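Print | E-mail

Does a Kitchen Table Change How Long You Study?
Kipchumba Nyaga
12/8/19

For this project I wanted to find out where people in my dorm get their best homework done, and I had so much fun with it! I asked 12 students to keep a study diary for 3 weeks in October. They wrote down where they sat, when they started and when they first got up for a break.

The tables won by a mile. Students at a table stayed put for up to 90 minutes, and the ones on their beds kept wandering off for snacks (me too, I have to admit).
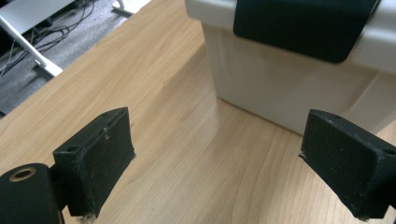

What I Would Change

Two diaries came back half empty, so next time I'd send a reminder every evening. I'd also love to ask about music, which so many people brought up on their own!

Print | E-mail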